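Green pads or plain rubber on a two-arm cell?

Posted by Iulian Sârbu, 2020-05-24
14 replies · 93 shares

Right, I've been going back and forth on fingertips for our two arms and I'd like some opinions before I order anything. We've got the green pads on at the moment and the other candidate is the plain rubber set from Juvanine. The job is cardboard – opening boxes, folding flaps, holding things still for the other arm. I did 100 picks with each set in February and the green ones dropped 4, the rubber ones rather more, but I wasn't very careful about where the box sat so don't quote me!
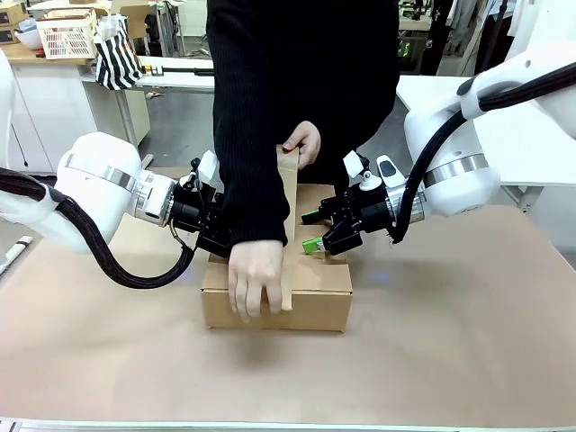 Stilness Bench Notes, issue 4, p. 93

Flaps are the bit I care about. A tall one bends away the moment you push on it, and you find yourself using one hand up on the edge and the other on the front of the box, so I want both grippers doing that with a decent hold on bare card.

wakeck_tom wrote:
Go with the green. We ran plain rubber on the Wakeck line and it picked up card dust within some 200 cycles, then slid off everything. Wipe them with a damp cloth and they come back, but who remembers to do that?

Saludo wrote:
Disagree, sorry. Rubber's fine if you drop the closing force. Most people squeeze far too hard and crush the edge, then blame the pad. What are you closing at?

Iulian Sârbu wrote:
Fairly low, but I'll try lower. My worry with the green is wear, they do mark up. Wrist camera view with the fingers open: 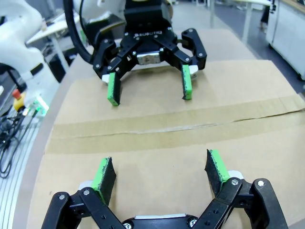

Near gripper open, the other arm's gripper across the cardboard.

wakeck_tom wrote:
Those scuffs are nothing, ours looked far worse and still held. I'd be more bothered about how much of the view your own fingers take up. Have you thought about moving the camera?

Saludo wrote:
I quite like having both fingertips in view, you can line up on the tape seam with them. Still say try the rubber again with the box clamped – 100 picks with it wandering about doesn't tell you much.

Iulian Sârbu wrote:
Fair point about the clamp. I'll do both sets again and post the numbers.

3 comments

mags_b: Following this one, same question at our place.
dunnock: Where do you get the green ones in the UK?
pellow: Team rubber, and much cheaper too.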